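I spent August in Drastadmont catching ticks for the fever survey, dragging a flannel sheet through wet bracken and picking them off with tweezers. Up to 25 a morning! My socks were tucked in, my mum was horrified, and I itched in bed over nothing at all.
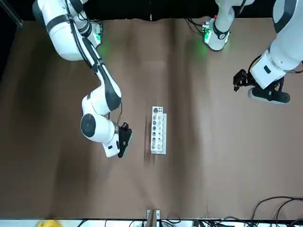
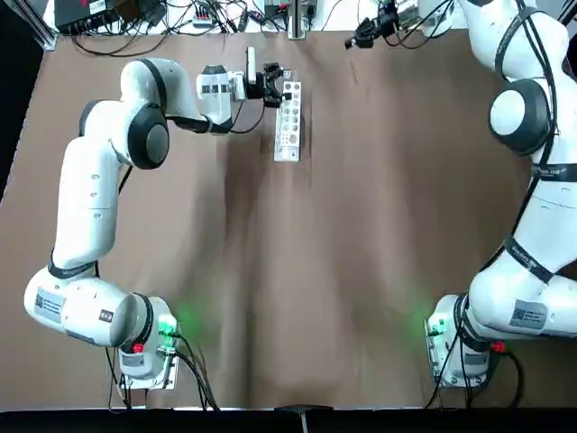
Định Ung rang that evening to say the sheep on the Hovus side had it too, and would I please stop walking home through the long grass. I looked down at my socks.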